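Trirano 600 Clinic Couch

Product code: TR-600
Range: Gistelo treatment room furniture
Availability: to order

The Trirano 600 is a fixed-base examination couch for general practice, physiotherapy and chiropractic rooms. It is 600 mm wide and has a two-part top with a manually adjusted backrest. The couch is supplied flat and is assembled on site by our fitters or by the practice.

Frame and top

The frame is welded steel tube with a powder-coated finish. Each leg ends in a screw-adjusting foot for uneven floors. The top is covered in a wipe-clean vinyl with welded seams and no piping. A breathing hole with a fitted plug is standard on the chiropractic version and can be added to the general version at the time of order. It cannot be cut afterwards.

Backrest

The backrest moves through 8 positions on a ratchet. Lift to raise, and lift fully to release. Do not lower the backrest with a patient on the couch. Practices that need to change the angle under load should order the Trirano 600G, which has a gas strut and a side lever.

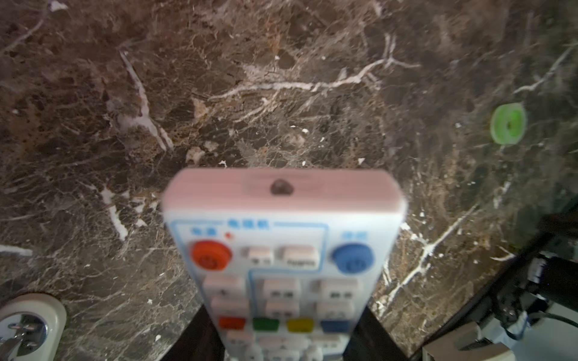 Viktória Bárány

Paper roll holder

The roll holder fits at the head end and takes standard couch rolls up to 600 mm. The bar pulls out from the left as standard. A right-hand version is available at no extra charge but must be stated on the order form. Rolls are not included.

Cleaning

Wipe down between patients with a neutral detergent solution or an alcohol-free disinfectant wipe. Chlorine-based products may be used if diluted as the maker of the product directs, then rinsed off with clean water. Alcohol gel and solvent cleaners will harden the vinyl, and damage of this kind is outside the warranty. Check the seams and the ratchet every 6 months.

Options

Medve side rails, pair, drop-down
Proltwood step stool, single tread
Head cushion, matching vinyl
Replacement top section, head or foot
Lockable castors (not available with the 600G)

Delivery and warranty

Delivery is to a ground-floor room. Upper floors are quoted separately, and we need the width of the narrowest door on the route before a date can be confirmed. The frame is covered for six years and the upholstery for three. Orders placed before the change of vinyl supplier in May can still be matched for replacement sections if the old colour code is quoted.

Questions about fitting or spare parts should be sent to Tomomi Amano in the parts office, with the serial number from the plate under the foot end.

Page revised June 21, 2020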